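Gisetden opens remote teaching service for sorting and picking robots

Warehouse and workshop staff can now teach a robot arm a new picking task without leaving their own building, under a service launched in May by automation firm Gisetden.

The service, called Brornix, lets a person steer an arm from a desk using a hand controller and a live view of the bin. Each attempt is recorded, checked and added to a set of demonstrations, which is then used to train the arm to do the same task by itself. Customers who prefer to work beside the machine can guide the arm by hand at Gisetden's workshop in Wolport, and the two kinds of recording can be used together.

Brornix has been on trial with Balaskas, a supplier of hand tools and workwear that handles a large number of customer returns. Returned goods arrive mixed together, and staff at present sort them by hand before they go back on the shelves.

During the trial, 4 operators from Balaskas recorded 313 demonstrations of picking items out of a shared bin and moving them to another section. None of them had worked with a robot before. Each had 30 minutes of training on the controller before the first recording.

Eftychia Moschos, who leads the Brornix project at Gisetden, said: "The people who sort returns all day know which end of a thing to pick up. We wanted them to be the ones showing the arm, and we wanted them to be able to do it from their own site. Writing that knowledge down as a set of rules takes months and it still leaves gaps."

She said soft items had needed the most work. "A marker pen is fairly simple once you have the angle. A glove folds differently every time you put it down, so you need a lot of examples, and you need them from more than one person. Operators also have their own habits. One will come straight down on an item and another will push it against the wall of the bin first. We keep both."

Operators can mark a recording as good, poor or unfinished when they stop. Poor attempts are kept in a separate set and are not used for training unless the customer asks. A session can be paused at any time, and the arm stops if the link to the operator is lost.

The Wolport workshop uses KUKA arms set up over divided bins, with the divider clamped in place so that it can be changed between tasks. 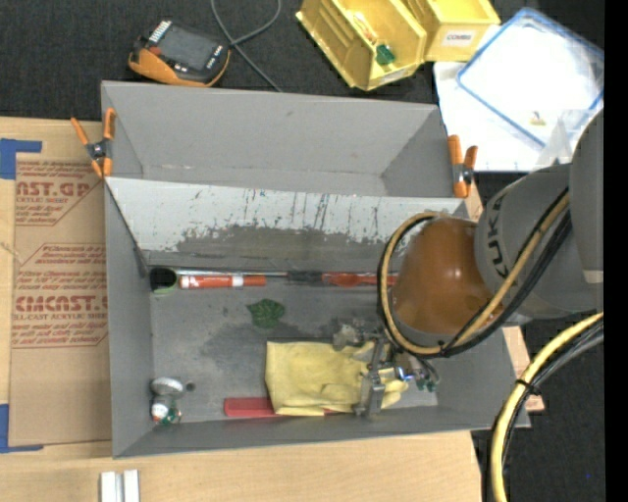

Customers send a box of their own goods to Wolport before the first session. Gisetden staff load the bin, agree the order of work with the operators and stay on the line throughout. The bin is laid out afresh between recordings, so that the arm does not learn to expect an item in one particular place.

Balaskas will move on to a second stage of the trial later in the year, using packaged goods as well as loose ones. Gisetden is also taking bookings from other firms – a first block of sessions covers one task and includes training for up to 4 operators.

All recordings made through Brornix belong to the customer. They can be downloaded at the end of each block or removed from Gisetden's systems on request.

Notes to editors

Gisetden designs and supports robot picking systems for warehouses, workshops and small manufacturers. It is based in Wolport.

Visits to the workshop can be arranged for trade press. Requests for visits or interviews with Eftychia Moschos should be sent to the Gisetden press office.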